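Subject: Re: [workroom] Cables over the white table, colors and lengths

Hello all,

thank you for the many answers to my first message. I try to put them together in one place, and I answer Siham further down.

First the colors. I have read again the old list from October and we never agreed on a rule, we only agreed that we want one. My proposal is simple: network is blue, everything else can be black or gray. In room 403 we have already many blue cables, so we do not need to buy much. Please do not use blue for extension cords, also when the shop has them cheaper.

Second, the thick and the thin cables. The thick network cable does not like a small bend, it wants to go in a big line through the air, and then it crosses in front of everything. The thin black ones do the opposite – they hang down in a loop and lie on the table where you want to put your hand or your paper. I think these are two different problems and one kind of clip will not solve both. For the thick cable I would like a hook from above. For the thin one a small Velcro strip is enough, not pulled tight.
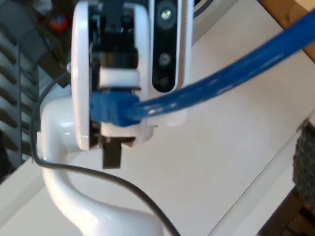 Siham Ezzat wrote:

> I do not mind the colors, blue is fine for me. My problem is the length.
> Every time I clean the table I must lift half of the cables, and they are
> all too long or too short. Could we not order them in 2 m only and be
> finished with it? Also, who has the labels from Jisto? I looked in the
> drawer and there is only the empty roll.

Siham, I understand you, but I measured with a string from the wall socket up to the ceiling rail and down to the far side of the table, and it came out at 366 cm. With 2 m we reach only the near side. So I would order two lengths and mark the long ones at both ends. The short ones do not need a mark, one sees where they go.

The labels: I have them, sorry. I took the new roll home to print the names and forgot it there. There are 16 left on it, I will bring them back tomorrow morning before ten.

For the order I asked at Hukiton and at Ostano. Hukiton is nearer, but they sell the Velcro only in a big pack. Ostano has it by the meter and the man on the phone was very patient with my questions. If there is no objection I order from Ostano.

One more request for the cleaning: please use a damp cloth with a little dish soap on the white surface, and unplug nothing at the wall without asking. A light surface shows every gray line from the cables, and these lines go away easily if they are not old.

The key for the cupboard is at the Abdel Rahman bakery downstairs until six.

Best regards to everybody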